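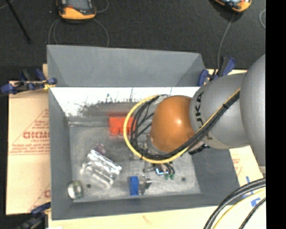

Vikau picking software: your questions

I get a lot of the same emails, so I put my answers in one place. If yours isn't covered, write to me! - Eleni Spahić

What does Vikau do?
It takes a depth picture of a bin, finds places to grab, ranks them and hands the best one to the motion planner. Your arm's own controller still does the driving.

Do I need a model of every part?
Nope. I dropped that in August (and deleted a scary amount of code). It scores surfaces now, so mixed parts are fine.

Why does it skip my shiny stuff?
Clear wrap and bare metal leave holes in the depth data. Turn on fill_gaps and set retries to 3. It's slower, but I leave it on all the time.

My planner says "no path" near the walls. Help?
Check your bin model first. If the walls are too thick in there, every corner grasp looks like a crash. Measure the real bin, rim included. Mine was off by 6 mm for weeks and I blamed the planner the whole time.

Are cables part of the collision check?
Only if you add them. I wrap a fat capsule around the last two joints and call it good - it costs a few grasps at the edges.

Can I replay a bad pick?
Yes, and please do before you email me! Run the replay tool with the pick number, like "replay 121", and you get the depth, the scores and the planned path together.

Does it work with Gevora grippers?
Yes, from build 44 on. The Jurić driver is still in testing.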